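Teaching the arms by hand: frequently asked questions

Nov 26, 2018
By Huanca

14 comments | 30 shares

These are the questions that come up most often from people who are joining the gear assembly sessions on the Keretti bench, or who are thinking of running the same task on a bench of their own. If you only want the fitting order for the gears, it is on the task sheet and isn't repeated on this page.

What is the task?

A flat white disc goes on the cloth with the gears. The operator picks up one gear at a time and places it where the task sheet shows. The arms are driven by remote control throughout, and everything the operator does is recorded so that the robot can be trained on it later.

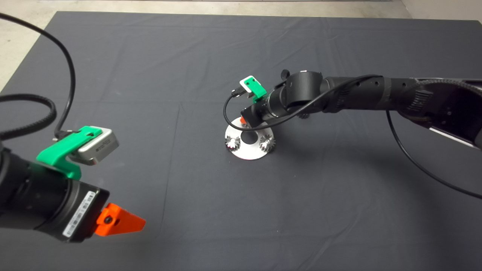 Huanca

Do I need to know how to program?

No. You need steady hands and some patience. The recording software, Gellen, is started and stopped with a foot pedal, and the person on duty will set up your first session for you.

How do the controls work?

You hold a pair of handles, one for each arm. Each arm follows its own handle, and squeezing the trigger closes the gripper. There is a short delay between your hand and the arm. Most people stop noticing it before the end of their first session. If you move quickly the arm will lag and then catch up, and recordings made like that are not much use to us.

Can I take hold of the arm and move it directly?

For some tasks, yes. Press the release button and the arm goes slack enough to be guided by hand. We use this for simple reaching movements and for teaching a rest position. We don't use it for the gears, as your hands get between the cameras and the parts.

Which camera view should I watch?

Use the wide view to bring the arm across the table, then change to the wrist view for the last part of the approach. The wide view is poor for judging height. Beginners tend to stay on it too long and end up pressing the gear into the cloth.

How many demonstrations does one task need?

We ask for 100 before the first training run. That is normally enough to show whether the task has been set up sensibly. For the full gear task we are aiming for 1,000, and at the time of writing we have 911 that passed the check. Mistakes that you notice and put right are kept. A dropped gear that you pick up again and place properly is a good recording.

How should I grip a gear?

Across the teeth, from opposite sides, with the flat face turned towards the wrist camera. Close the gripper slowly. The pads will give a little, and you can see the gear settle between them.
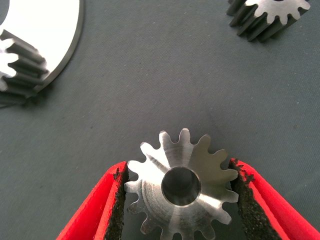

If it turns as you close, open the gripper fully and start the grip again. Don't try to straighten a gear by knocking it against the disc. It marks the disc, and the robot will learn to do the same. Gears with slanted teeth are more likely to turn than the straight-cut ones, so allow yourself more time with those.

Should the parts always start in the same place?

No, please move them between recordings. Change the position of the disc, and let the gears point in different directions. In July we trained on a set where everything had started in nearly the same spot, and the robot did badly as soon as a part was moved. Those recordings have been withdrawn.

Does the cloth matter?

It cuts down reflections from the metal, and it stops parts from rolling off the table. Creases are fine. If you change to a different cloth, write it in the session notes.

How long is a session?

30 minutes, then a break. You can do a second session on the same day if your hands feel all right. Recordings made by tired operators are slower and have more failed grips in them.

What if an arm stops moving?

Let go of both triggers and wait. The arm has usually met more resistance than it is allowed to push against. If the light on the base doesn't clear, press the red stop button and call the person on duty. Don't pull on the cables.

Can I use my own parts?

Yes, if they are no wider than the gripper can open and have no sharp edges. The pads wear down and sharp parts shorten their life a good deal. Send us the measurements first.

Where do the recordings go?

They are copied to the Lollatmont store overnight and checked the next day. You will get a short list saying which were kept and which were not, with the reason. Your voice is not recorded, and your name isn't attached to the files. The notes you type at the end of a session are kept with the recordings, so leave out anything you wouldn't want other operators to read.

14 comments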